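Housekeeping Practicum, Unit 6: Cloths, Towels and Pale Surfaces
Handout for the Monday section
Instructor: Natália Polák

Bring this sheet with you. Last term I printed 24 copies and found most of them under the sink, where they were doing good work as drawer liner.

What we covered last time

Sorting by fiber, and why the bin marked MISC is where towels go to retire. If you missed it, borrow notes from someone whose handwriting you trust.

Terms

Resting cloth: any cloth that has been put down by a person who means to come back. Most cloths in most houses are resting cloths. Some have been resting since January.

Working cloth: a cloth in a hand.

Display cloth: folded in thirds, hung over a rail, and defended by its owner against all guests. We will not be using these.

Landing place: the tray, shelf or rail a cloth goes back to between jobs. Haren's old housekeeping manual calls it "the station," which makes it sound as if the towel has a train to catch. Same thing.

White on white

Pale counters and white cloths are popular together because they look clean in every condition, including dirty. Under flat, bright light you lose the folds and then you lose the crumbs. Get your head down near the level of the surface and look along it toward a window. Smears show up at that angle. So does everything else, so do this before the guests arrive and then stop.

A tray helps. It gives the cloth an edge to sit inside, and your eye finds the edge long before it finds the cloth.

The fold, in brief

1. Shake the cloth out once, away from your face.
2. Lay it flat and smooth it from the middle outward.
3. Fold in half, then in half again. You now have several clean faces to wipe with, and you turn to a fresh one as each gets dirty.
4. When all the faces are used, the cloth goes in the wash. It does not go back on the tray to think about what it has done.

Crumpled or folded?

Shabalala and Wadska disagree on this in the course reader, at a length I can only admire. Shabalala holds that a crumpled cloth on a tray is a job half finished. Wadska holds that it is a cloth. My own position is that a crumple is fine for 15 minutes and a character reference after that.

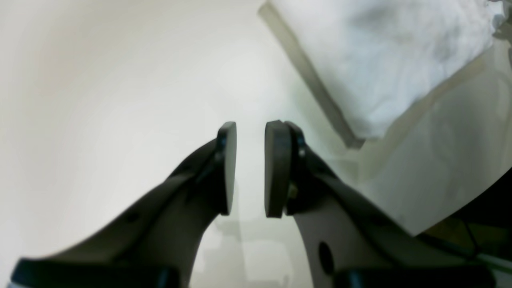 For next time

Read the Welura chapter on drying racks, skipping the poem. Bring one white cloth and one tray, both clean — I will be looking along them toward the window.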